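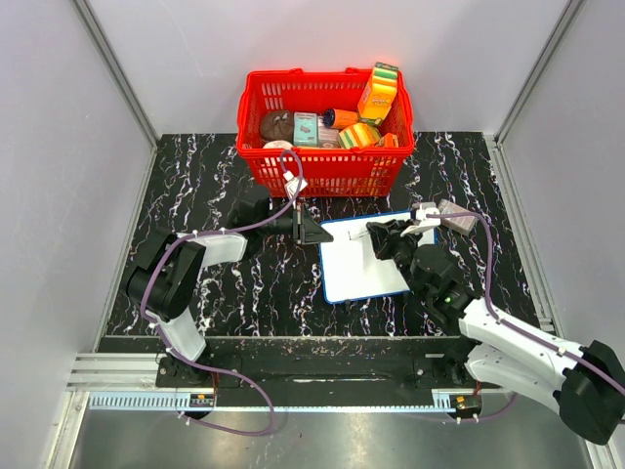
April, cell 2 notebook, afternoon into evening

Writing task, right arm fault. Getting this down before I forget the order of it, will tidy up later (won't).

Short version: right arm pressing too hard on the board, z drifts down over a run, protective stop trips, arm comes back from the stop with its idea of the table surface wrong. Then it presses harder. Not a big bang, no damage I can find, but it did move after a stop when it should have sat still and that's the bit that matters. Tagged as a safety entry in the log for that reason.

Setup as at start of session
- both arms on front rail, base bolts checked
- basket at back of table, full, left in from the pick work. Not touched today
- board flat on table, not clamped (see later)
- Kallby controller on both arms, same firmware both sides
- Retetport build from last week, the one with the new contact detect
- phrase set to the short list, two words, multi colour

Left arm does nothing in this task except park near the board. Wanted it powered anyway as the fault on Berkness site only showed with both sides live. They never wrote it up properly so I'm going on a phone call and a half page of notes.

14:10 start. Runs 1 to 8 fine. Lines thin but readable. Contact current on right wrist flat, no alarms. Made tea.

Run 9 slight chatter on the downstroke. Put it down to the pen. Changed pen, should have changed one thing at a time but there you go.

Runs 10, 11, 12 ok-ish. Pressure creeping. You can see it in the trace if you lay them on top of each other, each one starts a touch higher than the last. I did not lay them on top of each other at the time.

Run 13 stop. Joint 4 over current, right side. Arm froze with the tip on the board, as it should. Log gives 3,538 as the raw peak, no units becuase the Kallby log never gives units. Normal for this move is well under half that.

What happened next, in order, from the log and from me standing there:

1. stop latched, amber on panel
2. I acknowledged at the panel. Did NOT press resume
3. wait
4. right arm moved. Down, small move, into the board. Board slid on the table
5. hit the e-stop. Both arms dropped power, brakes held

The move at 4 was small but I hadn't asked for it. Hands were outside the cell, side panel shut. If I'd had the panel open to straighten the board (which I have done loads of times, we all have) my hand would have been right there.

So rule as of now, until this is closed: acknowledge does not mean safe. E-stop in before anybody reaches in, every time, even for a pen cap. Have put tape over the ack button with this written on it.

Why did it move

First guess was operator, i.e. me leaning on resume. Checked, resume event isn't in the log at all. Good for me, bad for the software.

Second guess cable. The purple one on the right arm makes a big loop and I wondered if it was tugging the wrist and fooling the contact detect. Jogged the arm through the whole stroke by hand with the cable held clear, then with it as routed. No difference in the wrist reading worth writing down. Cable clips all on. Not the cable. Same check on the left for completeness, same answer.

Third guess, and I think this is it. Retetport re-zeros z on first contact after a stop. Fine if the arm starts in the air. If the tip is already on the board when the stop clears, there is no "first contact", it's contact all along, so it goes looking for the surface. Downwards. It only needed the ack to clear the latch, the search starts by itself and doesn't wait for resume because someone filed it under calibration and calibration isn't treated as motion. Which is daft. It's a motor turning.

Also explains the creep over runs 10 to 12. Pen up height is so low now (we cut it to save time) that on a bad lift the tip never properly leaves the surface, so each run re-zeros a hair lower than the one before. Same bug, slow version.

To test it:

Test A. Pen up height back to the old value, no forced stops, full phrase. Creep gone. Trace flat across the lot. Did 3 sets, happy with that.

Test B. Pen up height old value, force a stop mid air. Ack. Nothing moves. Good.

Test C. Force a stop with tip on board. Speed limit right down, torque limit right down, foam under the board, me at the e-stop with my thumb on it. Ack. Arm moved down. Reproduced. Did it again and it moved again. That's enough, not doing it a third time for fun.
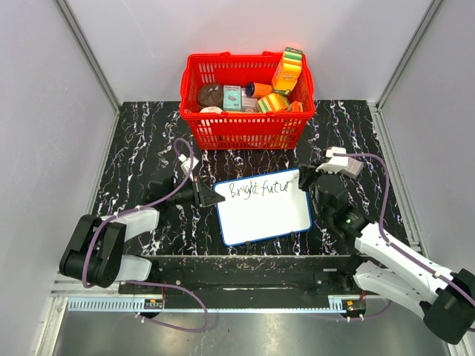

Test D. Same as C but on the left arm, just to know if it's a right side thing. Moved as well. So it's the build, not the arm, and swapping the right wrist (which was going to be tomorrow's job) would have been a waste of a day.

Writing quality, seperate problem. Spacing. The planner fits the phrase to the width it thinks the board has, and when the board has slid or gone skew the last letters bunch up at the right hand side. The end of "futur" is where it gets silly. I don't want this mixed up with the press fault but they do feed each other: hard press shoves the board, shoved board puts the letters wrong, and then whoever is looking at the letters goes off and tunes the planner. That's what we spent most of last week doing I think. Sorry all.

Board needs fixing down. Options
- double sided tape, quick, will do for now
- corner stops, better, but need to come off for the pick work
- clamp from the front, no, gets in the way of the left gripper

Going with tape tonight and corner stops when the printer is free.

Jasińska mount on the right gripper: took it off, looked for cracks, none, put it back. Screws were snug. The finger still lines up with the mark. Rechecked the tool offset after and it's within what we normally accept. Camera bracket ditto.

Phoned Berkness. Their fault was with a gluing tool, tip left in contact after a stop, dipped on ack. They'd put it down to a sticky brake and swapped the brake. Told them to stop using ack with the tip down. They're on the build before ours so the bug is older than the new contact detect, which means I've been blaming the wrong change in my head all afternoon. Going back to check: yes, the search after a stop is in the older one too. New contact detect only made it keener.

Reported to Retetport support, 17:40, with logs for run 13 and tests B, C, D. Ticket has 23 attachments as their form splits the trace files, not my fault. Asked for two things:
 — no motion of any kind on ack, calibration included
 — surface search must lift first, always

Until they come back to us, workaround in the cell config:
- pen up height old value, locked
- auto re-zero OFF after stop, both arms
- re-zero by hand from the jog screen, tip clear of the board, side panel shut
- torque cap on joint 4 lowered, writing still works at the lower cap, faint in places but fine

Yes it costs time per run. Don't put it back.

Re-ran after the changes, 18:15 on. Full phrase, both arms powered. No stops. Forced one with tip down at the end, ack, waited two full minutes by the clock. No movement. Power off, waited, power on, ack again. No movement. Will repeat cold tomorrow morning before anyone uses it, cold start loads a different default file and I don't trust it.

Not sure about
- does the gripper close command go through the same calibration route? If so there may be a pinch version of this. Check before next pick session, DON'T run the basket task until checked
- the amber light. Goes off on ack. Should stay on if any search is pending. Could drive it from our side maybe, spare output on the left module?
- run 9 chatter. Probably same cause but I changed the pen so can't say

To do
- cold start test (me, first thing)
- print corner stops
- same config on cell 1, it's on the same build and it's been left alone all day with the old settings. Have pulled its key for tonight, key is in the drawer
- risk sheet for writing task still says acknowledge then open panel. Wrong. Needs redoing and everyone needs to sign the new one
- order pens, the blue ones are nearly done

Left cell 2 powered down, arms parked clear, e-stop in. Tape still on the ack button, leave it there please.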